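件名: Re: [robot-kyozai] 小型アームの予算、来年度の相談
差出人: Inmaculada Barroso
日付: 2021年12月17日(金)
宛先: robot-kyozai メーリングリスト

みなさま、こんにちは。バローソです。
Pengさん、詳しいメールをありがとうございました。返事が遅くなりまして、すみません。日本語で書きますので、分かりにくいところがありましたら、どうぞ聞いてください。

> 来年度、Fornirholm の実習室にアームを増やす計画です。
> 予算の上限は 4,000 ユーロで、これには予備の部品も入れなければなりません。
> 質問は二つあります。
> (1) 安いサーボのアームを何台も買うか、よいグリッパーを一つ買うか。
> (2) ブロックなどの小物は、どのくらい予算に入れておくべきか。
> Barroso さんの所ではどうしていますか。
> Peng

まず (1) についてです。私の意見では、先に作業を決めて、その後で機械を選ぶ方がよいと思います。私たちの作業は、小さいブロックをつかんで、ふたのある容器に入れることです。重い物は持ちません。ですから見積もりを頼む時も、可搬重量より、指の開く幅と、指先のパッドの交換ができるかどうかを先に質問しました。
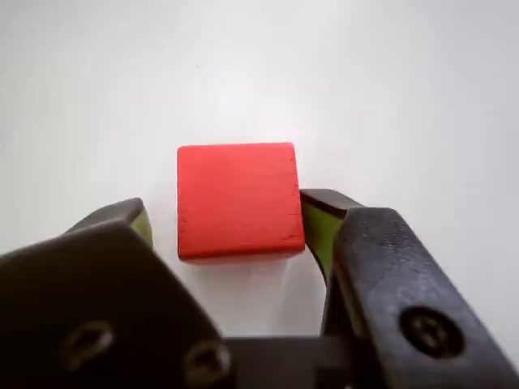
パッドは消耗品として別の行に書いてください。私は最初の年にこれを「本体に含む」と考えて、7月に追加の申請を出すことになりました。事務の方にはたいへん迷惑をかけました。Corix の見積もりでは、交換用のパッドが本体と別の番号になっていますので、注文する時に忘れやすいです。納期も本体と同じではありません。去年は、本体が届いてからパッドが届くまで、7週間待ちました。

次に、サーボのアームのことです。値段は魅力的ですが、見積もりの金額だけで比べると間違えます。電源、基板、ケーブル、机に固定する部品が必要で、これらは別の店から買うことが多いです。私の計算では、Hura のキット一式に周辺の部品を足して、1台が 758 ユーロになりました。送料は入っていません。

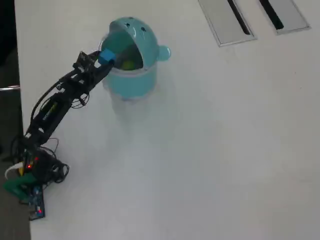

青いブロックを容器の口へ運んだアーム。中に黄緑色のボールが見えます。

予備のサーボも最初から買っておくことをお勧めします。どの関節の分を買うかは、みなさんの使い方によって違うと思います。私たちは手首とグリッパーの分を予備にしています。それから、ケーブルは少し長い物を選んでください。短いと、アームを伸ばした時にコネクターが引っ張られます。長すぎる場合は束ねることができますが、短いケーブルを長くすることはできません。

(2) の小物についてです。ブロックと容器には、90 ユーロを予算に入れています。少ないように見えますが、これで足りています。高い教材用のセットを買う必要はないと思います。色がはっきり違うこと、指で挟める大きさであること、この二つを確認すれば大丈夫です。容器は、台所用品や子どもの売り場でも探してみてください。

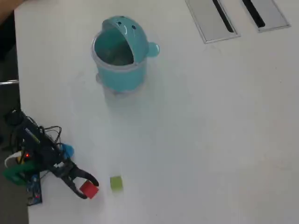 赤いブロックをつかんだところ。右隣に黄緑のブロック、奥にふたを開けた容器。

机についても一言書きます。予算の表に机を入れない方が多いですが、作業の範囲は机の広さで決まりますので、注文の前に必ず測ってください。私たちの机は白で、配線用の金具が天板に付いています。金具の位置にアームの土台を置きたくなった時、固定の方法を考え直さなければなりませんでした。新しく机を買うのでしたら、金具の位置が図面にあるかどうか、店に聞いておくと安心です。机の色は、ブロックの色と違えば何色でもよいと私は考えますが、これについては別の意見の方もいらっしゃると思います。

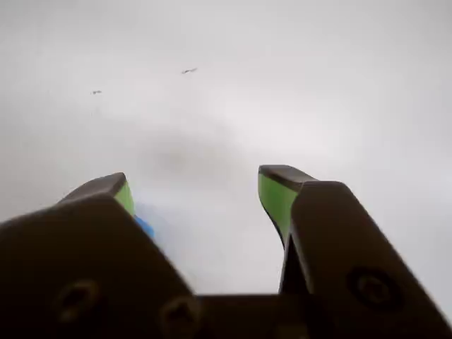

■ 予算表に入れておく項目(私の案)

・アーム本体(グリッパーの型番も書く)
・交換用の指先パッド
・予備のサーボ
・電源、基板、ケーブル
・固定用の部品、ねじ
・ブロック、容器などの小物
・送料と関税
・机(必要な場合)

関税は国によって違いますので、私には正確なことが言えません。Fornirholm の会計の方に確認していただくのが一番よいと思います。

Pengさんの上限でしたら、私はアームを4台、つまり 3,032 ユーロで計画し、残りの 968 ユーロを予備の部品と小物と送料に使います。5台目も計算の上では買えますが、残りが少なくなり、サーボが壊れた時に困ります。平行グリッパーの方は、次の年度に一つだけ申請するのはいかがでしょうか。その時には、学生がどんな作業をしたいかも、もっとはっきりしていると思います。

一つ、教えていただきたいことがあります。そちらの年度の締め切りはいつでしょうか。Corix の見積もりには有効期限がありますので、早く取りすぎると、もう一度頼むことになります。

Hura のキットを使っている方がほかにもいらっしゃいましたら、サーボをどこで買っているか、このリストに書いていただけると助かります。私の表計算のファイルが必要な方には直接お送りします。スペイン語で書いてありますが、項目は上の案と同じです。

どうぞよろしくお願いいたします。

Inmaculada Barroso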